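Siham Samir has compared grippers at Celtach since February, and cloth is the part she likes most. "With a box, every gripper looks good," she says. "With cloth you see the difference in one minute."

Her test covers 168 grasps for each finger tip. The soft tip loses thin edges more often, she explains, but it leaves fewer marks. "I prefer it for knitted things. For elastic bands I am not yet sure." 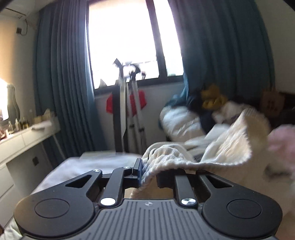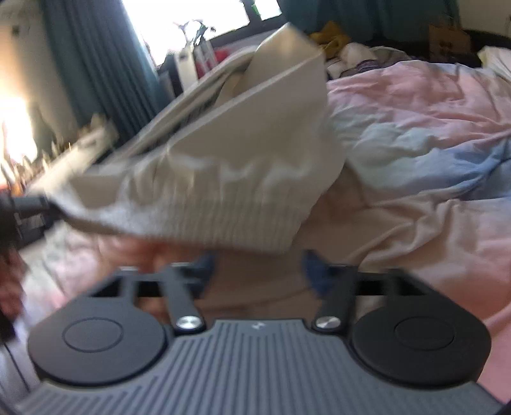

Which part wears out first?
The pads on the finger tips. Samir changes them after 28 hours of work.

2 comments

Prasert Luangrath: Did you try a wider opening for towels?

Rachid Benjelloun: Nice to read. Please publish the grasp table also.

14 shares

© Celtach | Contact | Back to top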